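Nirkullow Neighborhood Pantry
Progress report to the Irkside Fund, second period
12/01/2025
Prepared by Tapio Aaltonen

1. Food given out

In this period we gave out 3,019 food parcels from our two rooms in Irkside and Drurley. The target in the grant agreement was 4,000 for the full year, so we are ahead of the plan. Most parcels still contain rice, oil, canned fish and beans. Since March we also put in one small item for children, usually a snack or dried fruit.

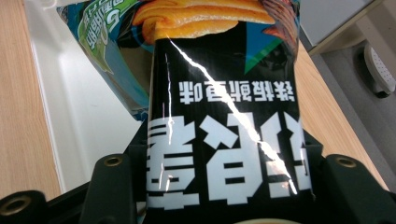 The Drurley room is open three evenings per week, as we agreed with you in spring. Thursday is the most busy. We had a problem with the cold storage in the first weeks and lost one delivery of milk – the repair is now paid and the cost is in line 3 of the budget table.

2. Families and languages

We registered 33 new families. Many of them speak Vietnamese at home, and the Hứa grocery has kindly translated our sign-up form. The form is shorter now, and people fill it in without help more often than before. We would like to do the same for the allergy sheet, which is still only in English.

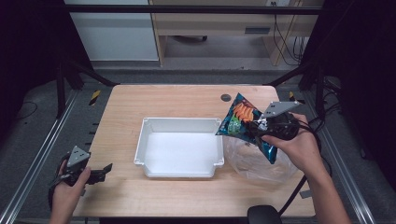

Blue snack bag held above the table, white tray on it.

3. Money

Spending is nearly at the level we planned. Transport was higher, because the van from Irkside makes one more trip. Printing was lower. We ask for your permission to move the rest of the printing money to transport.

4. Next period

We will finish the allergy sheet, train new helpers in Drurley and send you the signed accounts together with the next report.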